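A Morning With the Kenville Recording Crew, and Their Rules
Posted August 31, 2022 by Ngaio Bolger

I have wanted to see the Kenville building since I first heard that Flirnthorpe had moved its hand-held recording there, and in July they finally let a few of us in. I write procedures for a living, so I came for the rulebook. I got the rulebook, and a very good morning besides!

Eirini Theodorakopoulos met us at the door and put a copy of it in my hand before I had my bag off my shoulder. It is short. She wrote most of it herself and she is still changing it - two lines were crossed out in pen and a new one written up the side.

The first section is about getting ready. Cap on, sleeves down, head camera strapped on and checked before anyone picks up a gripper. Fingers are inspected at the start of every session and the marker cards are wiped with a dry cloth. If a card has a bent corner it gets replaced, and the old one goes in the bin so it can't sneak back into service. I liked that one a lot (I have seen what happens to "spare" parts in a drawer).
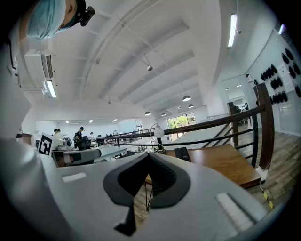

The second section covers the room, and this is where I started scribbling. Most places I visit want a bare bench and blank walls. Kenville goes the other way and records among ordinary furniture, with the lights as they are and colleagues getting on with their own work. The rule is that you leave the background alone, but you do walk the route first. Cables, table edges, stairs, anyone who might step back into you. One person operates and one person watches, and the watcher can call a stop at any time without giving a reason. I asked how often that happens and Eirini said often enough that people have stopped being embarrassed by it.

Near a staircase there are extra rules. No walking backward. No recording while moving between levels. The gripper gets set down with its fingers facing away from the drop, and both hands are free before you touch a step. Wistent, who supply the training, had asked for a taped line on the floor as well, and there was a friendly argument going on about it while we were there. I'm on the side of the tape, for what it's worth.
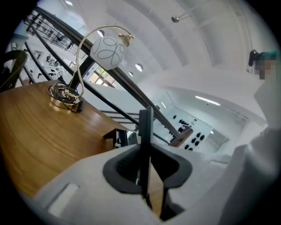 Then we got to faces and consent, the longest section and the one I'd most like to steal. Everyone who could wander into a recording signs a form first, visitors included, and the form is in everyday words. You can withdraw later and they have to find you and take you out. Faces get blurred before a file leaves the building. Phones are not banned, but nobody is supposed to have one showing a lit screen near a recording, and Eirini says this is the rule she repeats most.

The last part is the log. Each recording has a line with the operator, the watcher, the tool and anything odd that happened, and "anything odd" is taken seriously. The log stood at 2,283 lines on the day we came, and 1,422 of those had passed the second check. A tool gets pulled for a full inspection after 300 recordings. It used to be 400, until they found finger pads wearing sooner than expected, and the old number is one of the two crossed-out lines I mentioned.

I had one quibble. The rules say plenty about when to stop and very little about how to start again, so after a stop each pair seems to do its own thing. Eirini wrote that down on my copy, took it away and gave me a clean one.

Mamani is hosting the next visit and has promised us a longer session on logging, with time to try filling in a few lines ourselves. I've already put my name down. If you want to come, send me a note with your shoe size for the safety shoes and I'll pass it along.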